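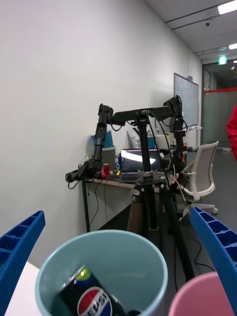
Can I place a hold on a book that is still on order?
Any title that shows up in the catalog can be requested, including the ones marked On Order, and your place in line is saved from the moment you press the Request button.

Section 4: Holds, Lists and Getting Your Books

Welcome back! If you have worked through the earlier sections, you already have a Zolora account, you have picked a password you can remember, and you have poked around the catalog a little. Now we come to the part most of our readers like best, which is asking for a book from your kitchen table and finding it waiting for you behind the desk with your name on it. Take your time with this section. Nothing you do here can break anything, and every request can be undone.

Before you begin

You will need your library card (the number is on the back, under the bar code) and your PIN. If you have forgotten your PIN, stop by the desk at either the Park branch or the Mumel branch and we will set a new one while you wait. We can't give out or change a PIN over the telephone, even when we know your voice perfectly well.

Note: If your card has expired, Zolora will still let you search and read reviews, but the Request button will be gray. Renewing a card is free and takes a minute or two at the desk. Please bring something with your current address on it.

4.1 Setting your pickup branch

You only have to do this once, but do it first, or your books may end up across town from you.

1. Sign in to Zolora with your card number and PIN.
2. Click My Account in the top right corner.
3. Click Preferences, then Pickup Location.
4. Choose Park, Mumel or the Prisik bookmobile from the list.
5. Click Save. A green line of text will tell you that your change was kept.

If you don't see the green line, click Save once more. Sometimes the page goes back to the top by itself and the green line is hiding further down, so scroll a little before you decide it didn't work.

Note: If you choose the Prisik bookmobile, please look over its stop schedule before you save. The bookmobile does not go out on holidays, and in December it keeps a shorter route, so a book that comes in during that month may take one extra trip to reach you. You can switch to a building branch for the winter and switch back in spring; plenty of our Prisik readers do just that.

4.2 Placing a hold

1. Search for your book by title, author or subject. If you only remember part of the title, type the part you remember and leave the rest out. Little words such as "the" and "a" don't matter.
2. Look at the list of results. The small word beside each title tells you the format: Book, Large Print, Audio or Reference. Please check this carefully, as it is the thing people most often get wrong. A good many of us have come in for a novel and been handed a box of compact discs.
3. Click the title you want. The full page for that book will open.
4. Click Request.
5. Check that the pickup branch shown is the right one. If it isn't, you can change it for this one book using the little arrow, and your usual branch will stay as you set it in 4.1.
6. Click Confirm.

You will see your place in line right away. Something like "4 of 21" means that there are 21 requests for the title and yours is the fourth. That can look discouraging for a new bestseller, but we buy extra copies when a line gets long, and it usually moves faster than you'd think.

Caution: Clicking Confirm twice will sometimes place two holds on the same book, on different copies. If that happens, go to My Account, click Holds, and cancel one of them. Otherwise you'll get two notices, and another reader will wait a bit longer than they should.

4.3 Holding a series in order

Readers who love mysteries and family sagas ask us about this all the time, and we are so pleased that Zolora can finally do it. When you request several books in a series one by one, they come in whatever order they happen to be returned, and there you are with the third book in your hands and no idea who anybody is. The Series Hold keeps them in line for you.

1. Open the page for the first book you want to read. It doesn't have to be the first in the series if you've already read that one.
2. Look for the words Part of a Series, just under the author's name. Click them.
3. Put a check mark beside each book you would like. You may choose as many as you wish, up to your hold limit.
4. Click Request in Order.
5. Confirm your pickup branch, as before.

Zolora will send the next book only after you have checked out the one before it. Your place in line for the later books is kept the whole time, so you lose nothing by reading slowly.

Note: Not every series has been linked up yet. Our staff have been putting them in by hand, starting with the most borrowed, and 900 series are in the system so far. If yours is missing, tell us at the desk or drop a slip in the suggestion box. It helps us a great deal if you can write down the titles in order, or even just the author and the name of the main character.

4.4 Pausing your holds while you are away

Going to visit the grandchildren? You can pause a hold without giving up your spot.

1. Go to My Account and click Holds.
2. Put a check mark beside the holds you want to pause, or click Select All.
3. Click Pause.
4. Choose the date you expect to be back. We suggest giving yourself a day or two to unpack.
5. Click Save.

While a hold is paused you keep moving up the line, but the book goes to the next reader when it is your turn, and you stay at the top until your return date. When the date comes, the hold wakes up all by itself and you don't have to do a thing.

Caution: A hold that already says Ready for Pickup can't be paused. If you can't come in for it, please either send a friend with your card or cancel it, and ask us to put you back in line.

4.5 Keeping a list of books to read later

A hold is for a book you want soon. For all the others (the ones your sister mentions on the phone, the ones you hear about on the radio) there is the Someday List. It has no limit, and no one at the library looks at it.

1. Find the book in the catalog.
2. Click Add to Someday List, just below the Request button.
3. To see your list, go to My Account and click Someday.
4. To turn an entry into a hold, click Request beside it.
5. To print the list, click the small printer at the top. It comes out in fairly large type, which we asked for specially.

You can keep more than one list. Click New List, give it a name such as "Book Club" or "Gardening" or "Beach," and save. When you add a book after that, Zolora will ask which list it belongs on. If you'd like to move a book from one list to another, open the list, click the book's title, and choose Move.

Note: Adding a book to a list does not request it. We mention this because it catches somebody every month, and it's a sad thing to wait patiently for a book that was never coming.

4.6 When your book arrives

We will let you know by e-mail or by an automatic telephone call, whichever you picked when you opened your account. To change it, go to My Account, Preferences, and then Notices.

1. Bring your card to the branch named in your notice.
2. At Park, holds are on the open shelves to the left of the desk, filed by the first letters of your last name. At Mumel, they are kept behind the desk, and we'll get them for you.
3. Check the book out at the desk or at the self-checkout station. Leaving a book on the hold shelf doesn't count as having it checked out, even if you have sat down and read half of it.
4. Take your receipt, which has the due date printed at the bottom.

Books stay on the hold shelf for one week. After that they go to the next reader. If you're running late, call the desk before the week is up and we can often keep it one more day.

4.7 If something doesn't look right

The Request button is gray. Your card may have expired, or the item may be marked Reference, in which case it has to be used in the building.

Your place in line went backward. This can happen when a copy is lost or damaged and the line is worked out again. It normally settles by the next morning. If it doesn't, tell us.

You got a notice, but the book isn't on the shelf. Please ask at the desk. It may be sitting on the cart, or filed under a neighbor with a similar name.

The page asks you to sign in again and again. Zolora signs you out after a quiet spell so that no one else can use your account on a shared computer. If it is happening every few clicks, close the browser completely, open it again, and start from the library's front page instead of a bookmark.

Your Someday List is empty. Check that you're looking at the right list. The name of the list is shown above the titles, with a small arrow beside it for changing to another.

Section 5 covers renewing your books and what to do about overdue ones.

Section 4 last revised Sunday, February 7, 2010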